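台所の作業場(工房)で使える、ロボットアームのソフトまわりの小ワザ集です。机の上の小物をつかんでトレイに入れる、いわゆる片付けタスクを自分でやっている方に向けて書いています。ハードの話はほとんど出てきません。制御と認識と計画、それから地味な道具の話ばかりですが、そこがいちばん楽しいところなんです!

最終更新:2021年3月27日

## 座標系は最初に紙に書く

コードより先に、紙と鉛筆です。ベース、手首、カメラ、作業板の座標系を描いて、矢印の向きと名前を決めてしまいます。私は変換の変数名を必ず「行き先_元」の順でそろえていて、これだけで符号ミスがぐっと減りました。`board_camera` と書いてあれば、カメラの座標を板の座標に直すものだとすぐ分かります。掛け算のときに隣どうしの名前が合っているかを目で追えるのも気持ちがいいですよ。

単位はメートルとラジアンで統一。画面に出すときだけミリと度に直します。昔、設定ファイルの1行だけミリで書いてしまい、目標姿勢がとんでもない場所に飛んで、可動範囲チェックに助けられたことがあります。

## 板の四隅でキャリブレーションを確かめる

カメラと腕の位置合わせは、立派な手順で一度やって終わりにしがちです。私は毎回の作業前に、板の四隅へ手先を低速で持っていき、認識結果とのずれを記録しています。慣れればお茶をいれている間に終わります。

- 四隅とも同じ方向にずれている:カメラか板が動いた。並進だけ直せばたいてい戻る
- 遠い側だけ大きくずれる:回転の誤差か、レンズの歪み補正を疑う
- 毎回ばらばら:固定ネジ。ソフトをいじる前に締める

三つめは本当によくあります。私はこれに気づかず、Fonthorpeの位置合わせツールの設定を一晩中いじっていました。

## 認識:平たいもの、光るもの、まとまったもの

小物は種類ごとにくせが違います。練習用の品は、似たものをそろえるより、性格の違うものを混ぜたほうがずっと勉強になります。

金属のフォークのような細くて光るものは、深度画像に穴が開きがちです。私は穴を無理に埋めず、色画像で輪郭を取り、高さは板の平面から決め打ちにしています。板に寝ているものなら、これでかなりいけます!

器は中心をつかみに行かないこと。点群の重心を目標にすると、ちょうど何もない空間になります。縁の円を当てはめて、その円周上から候補を出します。候補を並べる順番は、手首のひねりが少ないものから。

ぶどうのような房は、領域分割がひと粒ずつに割れたり、隣の品まで飲み込んだりします。粒で考えるのをやめ、近い領域をまとめてひと塊として扱うと落ち着きました。
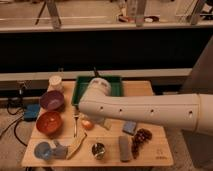 それから、腕が板の上にかぶっているあいだの認識結果は、そのまま信じないようにしています。手首の下に隠れた品は「消えた」のではなく「見えていない」だけです。私のプログラムでは、品ごとに「最後に見えた時刻」を持たせ、いまの腕の姿勢から計算した影の範囲に入っている間は、リストから消さないようにしました。この一工夫を入れた日の感動は忘れられません。それまで、手を近づけるたびに目標が消えて、腕が途中で引き返していたんです。

腕の形は、細かいモデルでなくても大丈夫。円筒をいくつかつないで少し太らせれば、影の計算には十分使えます。

## 計画:トレイの壁を忘れない

トレイは底だけ見ると広いのですが、指が入れる範囲は思ったより狭いです。壁を衝突物として登録し、内側にも余裕を取ります。私の動作は、次の流れに落ち着きました。

1. つかむ場所の真上へ移動
2. まっすぐ下りて、つかむ
3. まっすぐ上がる
4. 壁より高いところで横に移動
5. トレイの中へ下りて、放す

上がる動作と横の動作をなめらかにつなぎたくなりますが、最初は分けておくのがおすすめです。どこで失敗したのかがログで一目で分かります。速度を上げるのはそのあとで。

背の高いものが近くに立っているときは、そちらも忘れずに登録を。Wilsideの軌道計画ライブラリは登録漏れがあっても文句を言わずに最短の道を返してくるので、計画のあとに必ず画面で再生しています。

## 制御:つかめたかどうかは指に聞く

指を閉じる命令が終わったら、開き幅の実測値を読みます。全閉なら空振り、途中で止まっていれば何かをはさんでいる。単純ですが頼りになります。

やわらかいスポンジは、閉じきる手前までつぶれることがあるので、しきい値を品ごとに変えています。果物は逆に力の上限を低めに。Baumgartnerの制御ボックスなら、力の上限を動作ごとに書き換えられるので、品名をキーにした小さな表を作り、つかむ直前に読み込ませています。表は一つのテキストファイルにまとめておくと、夜中の自分にやさしいです。

## ログと再生

ここは熱く語らせてください! 失敗した回こそ宝物です。保存するのは、画像、関節角、目標姿勢、そのときの設定ファイル一式。設定を一緒に残すのを忘れると、再生しても同じ動きになりません。

2月から数えて、手元のログは1309回分になりました。全部を見返すのは無理なので、失敗の理由を短い札にして付けています。いまの札は6種類で、「見失い」「空振り」「すべり」「壁」「届かず」「その他」。「その他」が増えてきたら、札を見直す合図です。

再生ツールはArnbergのビューアに自作のスクリプトを足したもの。認識を直したら、実機を動かす前に直近の100回分を流し、結果が変わった回だけを並べて見ます。良くなった回より、悪くなった回から先に見るのがコツです。

## こまごましたこと

- 非常停止は、プログラムを書き換えた日には必ず一度押して試す。ソフト側の停止だけで安心しない
- 乱数の種はログに残す
- カメラの自動露出は切る。光る缶や食器が入るたびに全体の明るさが変わり、色のしきい値が総崩れになる
- 待ち時間を `sleep` で書いた場所には目印のコメントを。あとで状態の確認に置き換える
- 認識の処理時間は平均より最大値を見る。たまに遅れる1回が、動作をがくっとさせる
- 長い動作の前に、ディスクの空きを確認

次はトレイの中での置き場所を決める処理を書き直す予定です。いまは空いているところへ順番に置くだけなので、大きいものを最後に回すと入りません。箱詰めの計算をまじめに入れるか、大きい順に並べ替えるだけで済ませるか、まず簡単なほうから試します。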